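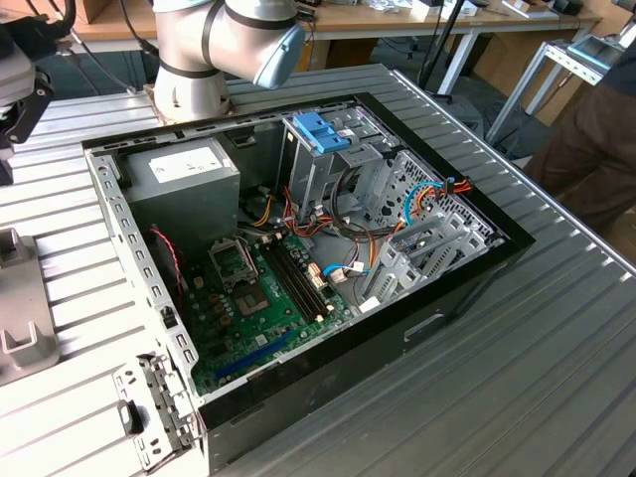
A tower on its side with the panel off, two memory slots and an open CPU socket on view.

September
By Haiyan Guo

Tower teardown: order of work and sorting notes

The Listside bench has moved from laptops to desktop towers. The current lot is 14 machines from the Anozie office clearance, all steel cases, mixed age. Ekene Isah and I have written up the order of work so that both shifts leave a case in the same state at handover.

Start with the case flat and the open side up. Pull the mains lead first, then hold the power button for a few seconds. Wrist strap on before any hand goes inside. The strap clips to bare metal on the chassis. Painted surfaces do not count.

Cables come next. Free the main board connector by pressing its latch and pulling straight up; rocking it side to side lifts the solder joints on older boards. Drive power and data cables follow. Flat blue data cables should be held by the plug and never by the cable. Thin front panel leads come off last. Photograph their positions before they are removed if the board is going back into service, as the pin order varies between makers and the printing beside the pins is often too small to read.

Memory is released by the clips at the ends of each slot. Push both outward together. Modules go in the antistatic tray, labeled side up, and are tested on the Wullska tester before they are graded. A module that fails once gets its contacts cleaned and a second run. Two failures and it goes to scrap.

Processors need more care than they have been getting. The sequence is: heatsink off, latch up, retention bracket open, processor lifted by its edges. On boards where the contacts are in the socket, a cover goes on as soon as the processor is out. Eusebio Herrero rejected several boards last month for bent contacts, and all of them had been stacked without covers. If there are no covers in the drawer, leave the board in the case and mark the ticket "socket open."

Power supplies are not to be opened at this bench under any circumstances. Read the rating from the label and copy it to the ticket. Units rated under 370 watts go to metals recovery. The rest go on the shelf for load testing, cables tied in a single bundle. The fixing screws at the back of the case stay with the unit.

Drive cages remain in the case until the drives have been logged. Plastic drive latches break easily when cold, so cases brought in from the loading dock should stand for an hour first. Expansion slot covers are kept if flat and scrapped if bent. We have enough bent ones.

Time per case is running at roughly 40 minutes, most of it cable work and labeling. Wiesława Sadowski would like the ticket filled in as each part comes out, instead of at the end. The current ticket has no line for slot covers or front bezels; write these under "other" until the new pads arrive from Plamavska.

Spare wrist straps and socket covers are on order. Questions on grading go to Eusebio, and anything about the tester to Bongani Matlala, who has the calibration log.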